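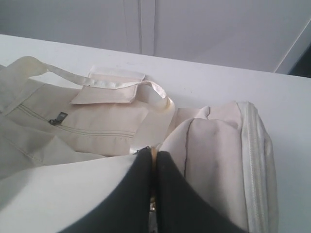 Cream fabric bag on a white tabletop

Are these "lifetime" cloth produce bags really keeping greens fresh, or did I buy a pillowcase?

Asked in Kitchen & Food Storage – April 2026

I bought a cloth vegetable bag from Atance after reading page after page of people swearing by the things. The claim on the tag is that you dampen the bag, put your lettuce or kale in it, stick it in the crisper drawer and it stays crisp for 13 days. It also says the weave "breathes in both directions," and I have no idea what that is supposed to mean for a piece of cloth.

I've had it since July. My results so far: romaine okay for maybe a week, spinach slimy well before that, cilantro a total loss every time. A regular plastic bag with a paper towel in it did the same or better, and that cost me nothing. When I wrote to Atance they told me I was using too much water. I used less and got limp lettuce. I wrote again and was told I was using too little.

The fridge is a Lappalainen, the tall narrow one, and the drawer has a slider that goes from a picture of a leaf to a picture of an apple. I keep it on the leaf. Could be the fridge. I doubt it, the carrots do fine.

So, two things. Does anybody have one of these that does what the tag says, and did you compare it to anything or does it just feel like it works? And is there any point in buying the pricier Pestitz version, which is supposed to be a tighter weave? The reviews all read like the same person wrote them.

Please don't tell me to grow my own lettuce.

3 answers

Answer 1 (marked helpful)

I worked in the produce section of a grocery store for a long time, so take this for what it's worth. I don't sell bags.

Leafy stuff goes bad for two main reasons. It dries out, or it sits in water and rots. Any container that keeps the air around the leaves humid while the leaves themselves stay dry on the surface is going to help. A damp cloth bag can do that. So can a plastic box with a towel in it, or a plain dish towel rolled up loosely around the lettuce. There isn't anything special in the cloth that I've ever been able to find, and I've asked.

The trouble with the cloth is that it dries out. In a fridge with a fan, a damp bag can go dry quickly, and then it's pulling moisture out of the lettuce. That would explain why you got told two opposite things. They were both sort of right, depending on what shape the bag was in when you opened the drawer. You have to keep checking it, and the tag never mentions that.

What I'd try before spending any more:

Wash the greens as soon as you get home and dry them properly. Spin them twice. Most slimy spinach was wet when it went in, or had a few bad leaves in the bunch already.

Wring the bag until nothing drips. It should feel like a washcloth that's been hanging up for a while.

Leave the slider on the leaf. On most fridges that closes the vent. I don't know the Lappalainen ones, so check the booklet, I've seen brands do it backward.

Don't keep apples or pears in the same drawer. They give off a gas that ages the greens. If your carrots share with apples, carrots are tough and won't tell you much.

Cilantro is a separate problem. Stand it in a glass with an inch of water, bag over the top, change the water when it looks cloudy.

As for 13 days, I'd want to know how old the lettuce was when they started counting. Yours had already been on a truck and in a cooler before you saw it. Nobody selling a bag is testing it on that lettuce.

Answer 2

I have the Pestitz. It's a nice bag. I paid 30 dollars for it and I use it for bread.

For lettuce it was the same as my old Tokimska one, which was 20 and has been through the wash so often that the drawstring came out. Tighter weave means it stays damp longer, fine, but mine also started to smell sour and I had to boil it. Also be careful with the dryer, mine shrank enough that a head of romaine won't go in anymore.

The Pestitz page says 3,000 happy customers. Happy about what, it doesn't say.

Answer 3

works great for me, never had a problem, maybe your buying bad lettuce

Comment from the asker, on Answer 1

Thanks, this is the first reply on the subject that didn't sound like a tag. There were apples in the drawer – I moved them last night. I'm going to split one head of romaine between the cloth bag and a plastic box with a paper towel, same shelf, same day, and see which half goes first. If the bag wins I'll come back and say so. I'm not expecting to.

Comment on Answer 3

How long does yours last, and what do you keep in it?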